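# 双臂工位安全点检表（带批注），兼下一季采购打算
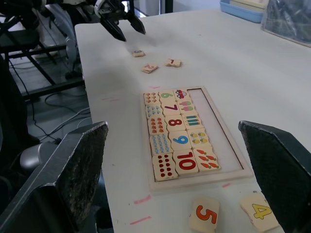
Plostness，三月

先说一下这张表怎么用。打勾的是我看过、觉得能过的；没打勾的要么得修，要么得花钱，要么我还没想明白。每条下面的碎碎念是我自己的批注，嫌啰嗦的话只看勾和最后的预算就行。表头还是沿用上一版，只是这回我把“要不要买”也塞进来了，省得点检一份、采购申请一份，两份对不上（上一季就吃过这个亏，点检表上写着“待更换”，采购单里压根没有这一行）。

项目名还写 Fiore，就是数字拼图那套活儿。臂和控制柜是 Jedard 的，手爪的指垫一直从 Carska 拿，下面不再重复。

## 一、桌面和定位

- [x] 台面平整，无翘边、无尖角

白台面我挺满意的，擦起来省事，浅色的料放上去边界也还看得清。下一张桌子我想照着买同样的白色，别换木纹，换了以后光线参数又得重新调一遍，那个工时可比桌子贵多了！

- [ ] 定位标记清晰

不给过。粉色的胶带标记已经很淡了，托盘旁边那几处，低头凑近了看还行，站着就得找。我知道大家摆久了都凭手感，可是换个人来摆，或者隔壁工位要照着复现，就麻烦了。这一项几乎不花钱，买几卷颜色深一点的窄胶带，挨个重贴就完了。重贴之前先拿尺子把旧位置量下来，记在工位本上，**别先撕**。

顺便问一句：新工位要不要直接做定位治具？我的意见是先不做。治具一开模，拼图一换尺寸就废，胶带丑是丑，改起来快。等任务定死了再说。

- [x] 工作区内无无关物品

勉强打的勾。桌子远端那个角上放着浅蓝色的塑料盘，里面有东西，旁边还有一只透明塑料袋，都在角上，没压着拼图这边。我的要求是：要留在桌上的，就给它一个固定的位置，写进开工检查；不要的就收走。塑料袋我格外在意一点，轻，容易被带起来，软东西进了夹爪开合的地方最烦人。下次采购加两个带盖的收纳盒，袋子一律进盒。

## 二、拼图和耗材

- [x] 托盘无开裂、无毛刺

木托盘，浅色木框，手摸一圈没扎手。木头的好处是有分量，推不太动；坏处是磕多了边会毛，所以这一项每次都得拿手摸，光看不行。

- [x] 拼块印刷可辨认

六到十那几行都在盘里排得好好的，图案和数字都认得出来。散在外面的几块数字块，上面的大数字颜色也还鲜。我担心的是以后：印刷面被指垫蹭来蹭去，早晚要花。花了的块不要混着用，单独放一边，登记以后换新。

- [ ] 备用拼图到位

没有。就这一项我想多说几句。现在一套拼图当宝贝用，丢一块全套停，为了几十块钱的玩具让整个工位的人干等着，怎么算都不划算。我打算在预算里给拼图和同类耗材单列 400 元，不和指垫抢钱。买的时候注意：

- 同款同批次，尽量一次买齐。上次补货的那家把底色换了，看着差不多，摆在一起就是两个颜色。
- 收货当天逐块试放，太紧的、太松的都挑出来。别等到开工了才发现有一块怎么都按不下去，然后大家围着查夹爪力度，查半天是木头涨了。
- 包装盒留着，盒底一般有批次信息，补货的时候拍给卖家看最管用。

- [ ] 散块摆放有约定

散块放哪儿、正面朝哪边、能不能搭着边放，目前全看摆的人心情。做任务当然需要有点随机，我不反对，但随机的范围要写出来：至少不能放到手爪的起始位置下面。开机回零的时候要是压着一块，轻则指尖蹭花，重则报过力停机。我先在工位本里加了一行，等大家提意见。

## 三、手爪和指垫

- [ ] 指垫磨损在可接受范围

近处这只手爪的垫面已经磨花了，灰黑斑驳的。还能不能夹？能不能夹得稳？光看外观我说不准，所以没有打勾，也没有直接写“报废”。做法还是老办法：停机、断使能，用指甲轻轻刮一下垫面，看掉不掉渣；再夹一块废拼块，手上稍微用力往外抽，打滑就换。结果写在下面空白处，写清楚是哪只手。

> 左手：________　右手：________　检查时间（上午/下午）：________

采购方面，Carska 的替换垫给我们的报价是每副 200 元，我准备先要两副，正好 400 元。有人提议一次囤够一年的，我不太赞成，橡胶类的东西放在柜子里也会老，而且手爪型号万一跟着新工位换了，囤的那些就只能当橡皮擦。先按两副走，用完再看消耗速度。

- [x] 手指紧固件无松动

拧过一遍，没有松的。拧的时候用扭力扳手，别用蛮劲，螺纹是打在铝件上的，滑丝一次心疼一个月。扳手用完放回原处（抽屉第一层，我贴了条）。

- [ ] 两只手爪不会互相碰

程序里有互锁，我也信它。只是拼图就摆在两只手爪够得着的中间地带，近端一只，远端一只，下手的位置离得不远，这一项我想加一个慢速空跑：每次改了轨迹，先用最低速走一遍，人站在急停旁边看完。空跑记录补齐之前，这一项先空着。

批注的批注：有人问能不能买套防碰撞的软件模块来解决。Jedard 是有选配的，我问了，价钱还没回过来，回过来再议。没有价钱的东西我不往预算里写。

## 四、地面、走线和框架

- [ ] 地面线缆已固定，无绊倒风险

这条我要唠叨了。框架底下的灰地面上有几根黑线弯弯绕绕地铺着，黑线走灰地，白天还好，晚上关了一半灯你试试。整改要求：

1. 先分清哪根是动力、哪根是信号，两头都贴标签，再动手理。
2. 沿着框架走，能上架的上架，用魔术贴扎带，别用一次性的尼龙扎带（剪的时候剪到线皮的事，我们都懂）。
3. 非得过地面的那一段，加线槽盖板，盖板两端贴防滑条。
4. 理完以后手臂走满行程，看有没有哪一段被扯紧。

线槽、魔术贴、标签纸，再加前面说的胶带和收纳盒，我放进“杂项整改”，一共给 200 元。别小看这笔，它是整张表里最该先花的。

- [x] 框架稳固

黑色金属框架，推了推，没有晃，连接处的螺栓我重新划了防松线。以后检查只要看线有没有错开就行，不用每颗都上扳手。

- [ ] 椅子和通道

椅子不要停在手臂活动范围边上，人起身往后一推，脚轮就压到线了。我建议新工位规划的时候，把人坐的位置和过道一起画进平面图里，画完再量房间，别反过来。上一版图只画了桌子和臂，椅子是后来“塞”进去的，所以走线才会那么别扭。

## 五、急停、电源和人

- [x] 急停按钮可触及、按下有效

按了，停了，复位也正常。两边各试一次，别只试离自己近的那个！

- [x] 开机前桌面无人手

流程里写了，开机的人要出声喊一句，听到回应再上使能。喊起来有点傻，我也觉得傻，继续喊。

- [ ] 新人培训记录齐全

缺两份，催了。没有记录的同事可以摆拼图、可以看，不可以单独开机。将来多一个工位，就得多一个能独立值守的人，这个人力成本我没有写进下面的钱里，批预算的同事请自己心里加上。

- [x] 电源插排无过载

控制柜单独一路，别的东西没有混插。手机充电器也请不要混插，谢谢。新工位必须再拉一路，电工来看之前先别订设备，我见过设备到了在走廊里睡了三周的。

## 六、手腕上的小相机

- [x] 支架紧固，镜面清洁

镜头用气吹加无尘布，不要用袖子，也不要用湿巾。

- [ ] 视野检查

每次开工前让它看一眼整个托盘，确认木框的四个角、右侧那条空槽都在视野里，手指挡住的部分心里有数。检查方法写得太随意，不同的人判断不一样，我想固定一个姿态，存成程序里的一个点位，一键到位，看完再走。这件事不花钱，花半个下午，没做完之前不打勾。

## 七、钱的部分

好，终于到这里了。我把上面要花钱的归到一起，金额都是人民币：

| 项目 | 金额 | 备注 |
|---|---|---|
| 指垫，Carska，两副 | 400 | 单价 200 |
| 备用拼图和耗材 | 400 | 同款同批次 |
| 杂项整改（线槽、标签、胶带、收纳盒） | 200 | 先花这笔 |
| **小计：现有工位** | **1,000** | 本月想批下来 |
| 第二工位前期（拉电、白台面、框架零件） | 3,000 | 下一季再批 |

1,000 元那笔我希望一次性批，别拆。拆成三张单子走三遍流程，东西到货的时间错开，线理到一半停下来等标签纸，这种事我真的不想再来一次。

3,000 元那笔只够前期准备，**不含机械臂，也不含手爪和控制柜**，请看表的同事不要误会，以为这点钱能多出一套工位来（我做梦都想）。臂的价钱等 Jedard 的正式报价，口头的不算。报价到了以后我会逐项核对这几样，也请帮我一起盯着：

- [ ] 报价里有没有包含线缆，长度够不够沿着框架走一圈
- [ ] 手爪接口和现有的是否一致，Carska 的垫能不能通用
- [ ] 急停按钮给几个，能不能加装
- [ ] 保修从发货那天算还是从验收那天算
- [ ] 备件交期，单独写出来，不接受“尽快”
- [ ] 到货卸车谁负责，门宽量过没有

垫能不能通用这一条我看得最重。要是新旧两套手爪用不同的垫，备件就得备两份，指垫这一行的预算以后每次都要翻倍，还容易装错。宁可选稍微老一点的型号，也要和现在这套配得上。反对的同事可以来找我吵，我带茶。

另外，租还是买？我倾向于前期先租一段，跑通了再买。不过租来的设备不许在桌面和框架上打孔，走线只能用夹具，这部分费用要另算，目前没有数字，先空着。也有同事说租期一长不如直接买，有道理，等租金报价来了放在一起比。

## 八、整改先后

线缆先理，胶带标记接着重贴，然后做指垫的抽拉测试，垫子到货就换。慢速空跑和相机点位可以穿插着做，不用等货。培训记录那两份，催到为止。

复查的时候用同一张表，把没打勾的几条重新过一遍，已经打勾的抽查急停和紧固件。批注请直接写在条目下面，别另开文件，也别写在便利贴上往表上粘，上回粘的那张掉了，到现在我都不知道写的是什么。

Jedard 的报价一到，我就把第七节更新了重新发出来。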